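Sourdough Swap at Baird Street: Your Questions

Updated 2025-01-08

We started the swap with a few jars of starter and a borrowed table, and we still get giddy when a new baker walks in holding a first loaf. These are the things people ask us most.

Do I need to know how to bake?
Not at all! Plenty of people come for a jar of starter and a chat. If you can stir flour and water together, you're ready.

What do I bring?
A clean jar with a lid, and a bag to carry it home in. If you have a loaf to trade, wonderful — bring it whole and we'll slice it there. Please label anything with nuts, seeds or dairy.

How do I get there?
Take the Merkmont bus to the Wiranport library stop and walk 2 blocks downhill. Street parking is free after 6.

What kinds of starter can I get?
Wheat and rye, always. Sometimes there's a spelt one, and it smells amazing, like green apples. Our oldest rye has been handed along through 104 jars that we know of, and it still doubles overnight.

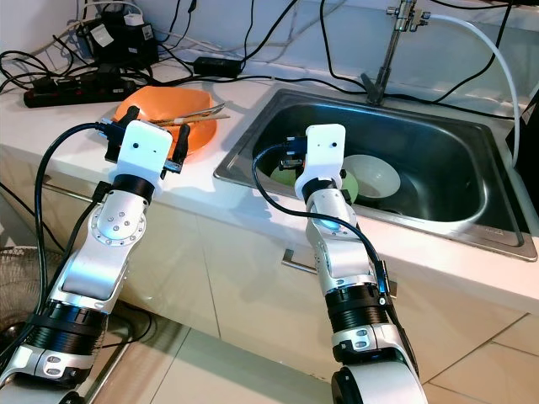 How often should I feed my starter at home?
Once a day if you keep it on the counter, once a week if it lives in the fridge. Equal weights of starter, flour and water is a good place to begin. If you're baking on the weekend, take it out the night before and give it a feed so it's bubbly by morning.

There's gray liquid on top of mine. Is it dead?
Almost certainly fine! It's hungry. Pour the liquid off or stir it in, then feed it. Pink or orange streaks or fuzzy mold are different — throw the whole thing out and come get another jar from us.

Which flour do you use?
Mostly the Sunel bread flour from the co-op, with a spoonful of whole rye when a starter seems sluggish. Any unbleached flour will do.

My loaf came out flat. What happened?
Usually the dough needed more time. A cool kitchen can add hours, so watch the dough and forget the clock. Bring us a slice anyway, we love looking at crumb, and flat bread makes great toast.

Can kids come?
Please bring them! In May we do a pretzel table, with room for 19 kids, and sign-up is at the library desk.

Does it cost anything?
It's free. There's a tin by the door for flour money.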